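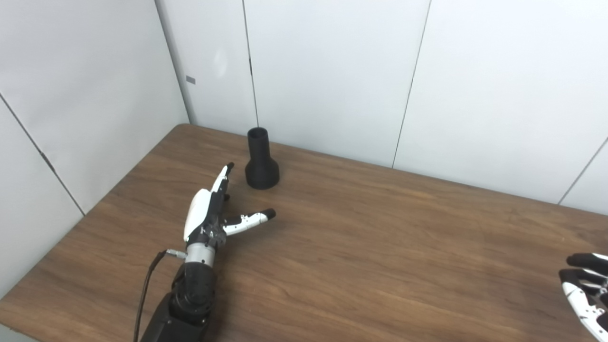 The black vase-like object at the back of our wooden table

Help wanted, Saturdays: a tabletop person for Wadstead

I run Wadstead, a small studio where we set up cups, vases and other little housewares on one brown wooden table in front of plain white panels. I've been doing the setting up alone since June and I can't keep up anymore, so I'm looking for a second pair of hands!

You'd be moving things, mostly. A vase goes to the back of the table, a cup comes forward, everything gets cleared and then we start over (I put on music, you get a say in it). Our next order is 635 pieces for Prarkard, and every one of them gets its turn on the wood.
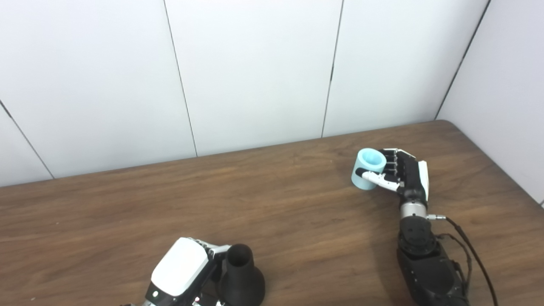

I'm fussy about the table, I'll admit it. I like a lot of bare wood, so please don't park your coffee there - we have a shelf by the door for that. You should be patient, okay with standing, and happy to wipe the same tabletop again and again. Experience is nice but I'd rather have somebody who notices when a cup has a thumbprint on it.

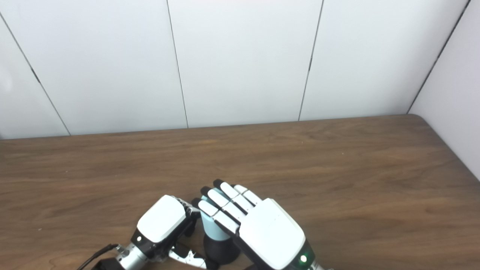

Photo: Wadstead studio

Pay is $127 for a Saturday, 9 to 3, lunch included. It's a steady thing through the end of the Prarkard order, and I'm hoping longer - there's a set of bowls from Kälin after that.

To apply, drop a note at the front desk of the Hokmont building, Suite 97, with your phone number and a few lines about yourself. No resume needed. I'll call you back in the evening, usually after 6.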